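Line drying indoors: notes on humidity, spacing and a small fan

I stopped using the tumble dryer in March. The heating element had failed, the replacement part cost more than I wanted to put into a machine that age, and I had a spare room with one north window. What follows is what I have written down so far about drying laundry in that room. None of it is original. Most of it is arithmetic.

The quantity that matters is the difference between the vapor pressure at the wet surface and the vapor pressure of the air next to it. Warm air helps because it can hold more water before that difference closes up. Moving air helps because it carries away the thin damp layer that sits against the fabric. In a closed room both effects run down. The load gives off water, the room air takes it, and after a while the two are close to balance and the shirts stay slightly cool to the touch all night.

A normal load out of my washer weighs 5 pounds more than it did going in. I weighed it on a luggage scale, in a mesh bag, before the wash and again after the spin. All of that has to go somewhere. If it goes into the walls, you get a musty closet and eventually spots on the paint behind the bookcase, where the air is still and the surface is cold.

My first attempt was to shut the door and run a space heater. The room got to a comfortable temperature and the hygrometer climbed until the window fogged. Drying was fast at first and then flat. Opening the window wide fixed the humidity and lost the heat. Opening it a crack, with the door shut and the heater off, was slower but ended with dry clothes and a dry window.

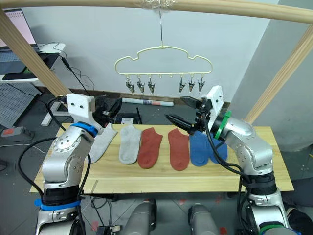 Spacing turned out to have more effect than temperature. Two layers of fabric in contact dry as one thick layer, and cotton knits are the worst case because the inside face is looped and holds water. Small items are easy to get wrong, as people bunch them in one clip or fold them over a bar. A hanger with six metal clips, the cream-colored plastic kind above the board there, suits a row of six socks: one to a clip, hung by the cuff, with air on both sides. Hung by the toe they dry at a similar rate, but the cuff then collects the water that drains down and the elastic stays damp longest. I changed to cuff-up and have not gone back.

For larger items the rule I use is a hand's width between neighbors. Shirts go on ordinary hangers, buttoned at the top only. Jeans go upside down, with the pockets pulled out. Towels should be hung over two parallel bars so that the halves do not touch. A towel folded over one bar will dry on the outside and stay wet in the fold, and the fold is where the smell starts.

Then airflow. I have a desk fan, a Gamov, which has three speeds and a loud bearing on the highest. I set it on the floor at the lowest speed, aimed across the bottom of the rack toward the window. Aiming it directly at the clothes dries the nearest row well and leaves the rest in its shadow. Aiming it past them sets up a slow circulation in the whole room. The difference on a full load was about 2 hours.

Divya Nambiar, who left a comment under my earlier post on bathroom fans, asked whether a dehumidifier would be simpler. It would. A compressor unit running in a closed room gives the water somewhere to go and returns the heat of condensation to the air, so the room gets warmer as it gets drier. I borrowed one for a weekend, a Raseck drawing 300 watts. With the door and window shut it dried a full load overnight in weather that would otherwise have taken until the following afternoon. The tank needed emptying once. I returned it, and I may buy one before winter if the price comes down.

The spin cycle deserves more attention than it gets. Water removed mechanically costs very little energy compared with water removed by evaporation. Running a second spin, with nothing else changed, took a noticeable amount of weight off the bag. I now do this for towels and jeans and skip it for shirts, which crease.

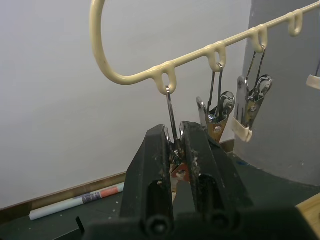 Spring clips on a coated wire hanging rack, each suspended from its own hook by a wire loop.

A few remaining items. Nilmini Amarasinghe sent me her log from an apartment with no window in the laundry area, and her times are longer than mine across the board except for synthetics, where they are nearly the same. Polyester holds so little water after a spin that the room hardly matters. I would like to see the same comparison for wool, but I own two wool sweaters and they dry flat on a towel.

The hygrometer reads high. I checked it with the salt test (damp table salt in a sealed bag, which should settle near 75 percent) and have corrected my notes accordingly. Anyone comparing numbers from older posts should use the revised table.

Next I want to log a full load with the fan on a timer, to see how much of the night it needs to run.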